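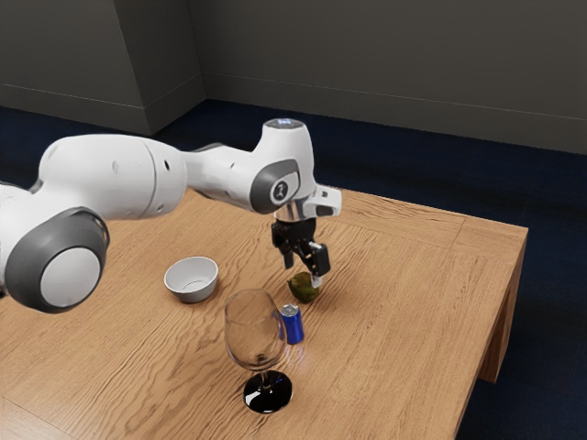
Rahel Wyss replied to my last thread to ask why the people who pick the squash at Loureiro can't just buy it at the farm stand, and I promised her a proper answer once the dishes were done.

Home Explore Threads Lists Log in

Filed under: Food & Farm Towns

29 November 2020
by Joana Prata

So, Rahel, the dishes are done (mostly) and I have tea, and I'm going to take the long way through this, as I always do. Get comfortable!

The farm stand at Loureiro is lovely. I buy my onions there. It opens at 9 and closes at 4, and if you're out in the rows those are exactly the hours you're out in the rows. By the time the crews get back to the road the shutters are down and the chalkboard has been wiped.

It also takes cash and checks and that's all. A lot of the families I know do their food shopping with a benefits card for most of the month, and the card is no good at the stand. I've asked about it. They were kind about it and said the machine costs money and the signal is bad, and I believe them on both counts, I can't even get a text to send out there.

Then there's the store in Trudivbridge, which I will defend to anybody because they kept the lights on all through this awful spring. But the produce shelf is one short shelf. Potatoes, iceberg, bananas if the truck came. You would never guess what's growing on the other side of the highway.

Which brings me to the van, and the van is what I wanted to talk about in the first place.

Benvinda Valente started running the Stunis van in May. It's an old bread truck with crates where the loaves used to go, and it parks behind the Trudivbridge laundromat after supper, when people are home and washed up and can think about what they want to eat tomorrow. It takes cards. It takes coins. It takes a note saying you'll be back, though I may get in trouble for telling you so.

My favorite thing is that you can buy one of something. One pepper, if one pepper is what you need for the pot. I grew up with a grandmother who shopped that way and I'd forgotten how nice it is not to be handed a bag of six when half of them are going soft.

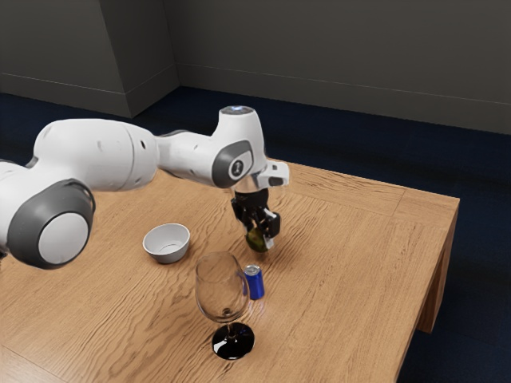

And the prices! I wrote down what I paid on my last trip so I wouldn't exaggerate: $2 for a good heavy cabbage, and the cilantro was thrown in with it. I made soup and we ate it for days, and then I'm sorry to say we ate it for one more day after that.

Ilídio Meireles drives the other route, out past the Pronton packing shed and up to the trailers on the ridge. I rode along once and it took forever, in the best way. People come out and talk. A man wanted to know if there'd be chayote again. A girl wanted the radishes with the leaves on, for her rabbit, and then her mother took the leaves for the rice and there was some negotiating.

He keeps a notebook of households that have bought from the van at least once, and the count is up to 106. I thought he'd misread his own handwriting, so I made him turn back through the pages with me. 106! For two old trucks and a folding table.

Now, I don't want to make it sound all rosy. The ridge road washes out in a hard rain and when it does the van can't go up, and those are the same weeks when there's no field work and the money is shortest. I don't know what you do about a road. I've been writing to the county and I have a nice stack of letters thanking me for my letter.

Winter greens are the other worry. Chard and kale they can get. Anything the little kids will eat without a fight is harder, so if you have carrots in the ground and more than you need, please, please message me.
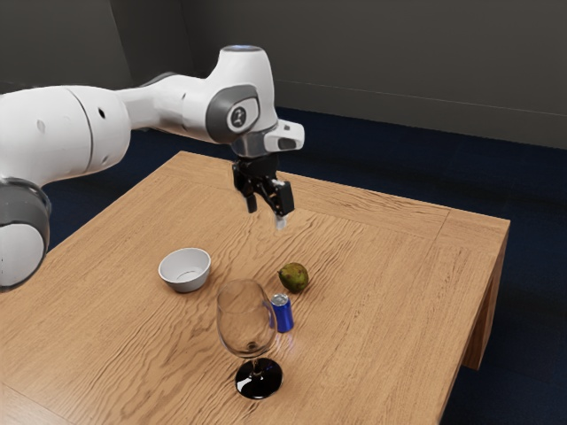 Robotic arm above a wooden table.

Socorro Cabrera reminded me this morning that the van could use crates too, the stacking kind, and they can be banged up. Leave them at the laundromat's back door, on the side with the faucet. If it's raining, tuck them under the overhang.

Rahel, I hope that's an answer. The short version would have been that the stand is shut when the pickers are free and can't take the card, and I could have typed that and gone to bed.

Oh, and somebody wanted the soup. Cabbage, an onion, whatever beans you've got, a spoon of tomato paste fried in the oil before anything wet goes in, and the cilantro at the very end, stems and all. Salt it more than you think. I'll post the cornbread tomorrow if I can find the card it's written on.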